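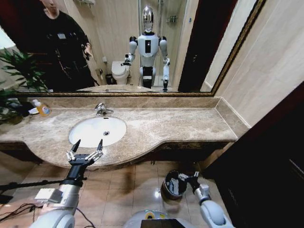 1/ Notes on looking after a bathroom with a lot of stone in it. I have been going over unit 413 at the Stasadmont every Sunday since spring and a few people asked what I use and in what order.

2/ The room is marble on the walls, a long speckled stone counter, beige floor tile, a glass shower and one very big mirror. It looks like a hotel bathroom and it needs about the same attention as one. A full pass takes me 40 minutes. The first few times it took twice that, mostly because I kept going back over the mirror.

3/ Supplies: two microfiber cloths for stone, two for glass, one old cloth for the toilet only, a soft toothbrush, a squeegee, a bucket, and a pH-neutral stone cleaner. I buy the Tisov one. The Denalix one works the same for me but smells stronger, and the smell hangs around with the door shut.

4/ No vinegar on any of it. No lemon, no bathroom descaler, nothing that fizzes. Marble etches and the dull mark stays until someone polishes it out. I did this once at a previous job, with a ring the size of a coffee mug next to the basin, and the repair bill was $546. I still have the invoice.

5/ Start dry. Dust the top of the mirror frame, the top of the shower glass, the ledge over the door. Then shake the plant leaves off a little if you have a plant on the counter. Ours has long pointed leaves that hang over the end of the counter and they catch hair and lint. A damp paper towel along each leaf is enough. Once a month is fine.

6/ Sweep before anything gets wet. Hair plus water on beige tile turns into paste in the grout lines and then you are on your knees with the toothbrush.

7/ Under the furniture counts as floor. The red-brown wood stands on short metal legs, so there's a gap you can get a flat mop into, and you should, because dust rolls in there and stays. Wipe the feet too. Water dries in a ring where the metal meets the tile. Wring the mop out hard first. Wood and a dripping mop don't go together.

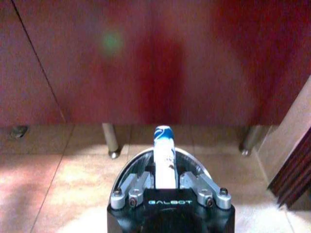
8/ Mirror

Glass cleaner goes on the cloth. If you spray a mirror with a metallic-looking frame like this one, it runs down behind the bottom edge and sits there, and after a year or two you get black spots creeping in from the side. I work top left to bottom right in overlapping passes and then buff with the dry cloth.

9/ The frame gets a barely damp cloth and then a dry one. Nothing with ammonia in it. There's a bevel with a gold tone on it and I would like to keep it that way.

10/ Check the mirror from the doorway when you are done. Streaks that you can't see from right in front show up from an angle. If there's a window or a strong lamp, check again with it on.

11/ Counter and basin

Work from the wall toward you. Lift each thing, wipe under it, wipe its base, put it back. Soap bottles are the worst for this. The drip runs down the side and glues the bottle to the stone. A small dish for bar soap is a good idea, but the underside of the dish needs wiping too.

12/ The strip behind the faucet is the part most people skip. Water goes back there every time somebody washes their hands and it sits against the backsplash.

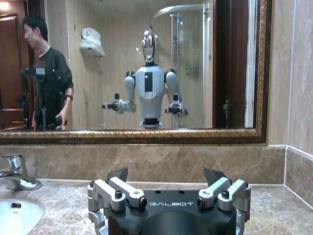

I fold a cloth into a narrow pad and pull it along from one side to the other, then do the corner where the backsplash meets the side wall with the toothbrush. Light pressure. That joint is thin and I have seen people scrub the line right out.

13/ Chrome faucet: neutral cleaner, rinse, dry right away. Drying is what makes it shine. If there's scale at the tip of the spout, wrap that bit in a cloth soaked in plain hot water for ten minutes and rub it off. Slower than descaler, but nothing drips on the counter.

14/ The basin itself is white ceramic, so you have more freedom. A paste of baking soda and dish soap takes off toothpaste and the gray line near the drain. Keep it inside the bowl and rinse it all down.

15/ Speckled stone hides dirt very well. Beige, gray, brown, all mixed together - you can have a week of splashes on there and not notice. Run your palm over it. If it drags, it isn't clean yet.

16/ Sealing. A few drops of water on a dry part of the counter, wait ten minutes, wipe. If it leaves a dark patch, it needs sealer. Ours passed in December and failed by summer next to the basin, which is where all the water goes. I had Zieliński come in and seal the whole length, with a 36 hour wait before anything could go back on it. You can do it yourself. I didn't want to.

17/ What lives on the counter

My rule is that whatever gets used daily stays and the rest goes in a drawer. With a long counter things spread out because they can. A pump bottle at one end, then boxes, tubes and toothbrushes at the other, and the middle clear around the sink.

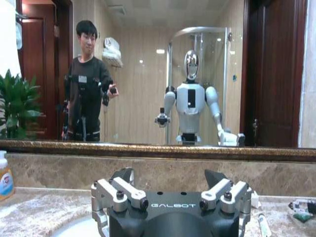 Packaged things like a spare toothbrush set can sit out for guests, I have no problem with that, but keep them to one side and away from the splash. Cardboard sleeves go soft fast. A tube left lying on its side will leak from the cap sooner or later, so stand it up in a cup if it will stand.

18/ I tried a tray for all of this. It looked tidy for two weeks and then there was a film of soap under the tray that took longer to get off than wiping under the separate bottles ever did. I gave the tray to my sister.

19/ Shower glass

Squeegee after every shower if you can get the household to agree. We got as far as most showers. On Sunday I do the inside with neutral cleaner, the metal strips with the toothbrush, and the caddy comes down and gets washed in the bucket. Let it dry before it goes back up.

20/ Toilet last, with its own cloth, and that cloth goes straight in the wash. Empty the little bin next to it at the same time and wipe the bin inside and out.

21/ Floor: mop from the far wall back to the door. One bucket of clean warm water with a capful of cleaner, no more. Too much product leaves a haze and you'll think the floor is still dirty and add more product. I went around in that circle for most of a month.

22/ Leave the door open and the fan on afterward. Stone walls hold damp for longer than painted ones.

23/ Someone asked about the grout color. It was like that when we moved in, and I haven't touched it. If I do the floor joints this winter I'll add it on here.

- Kiros Jemal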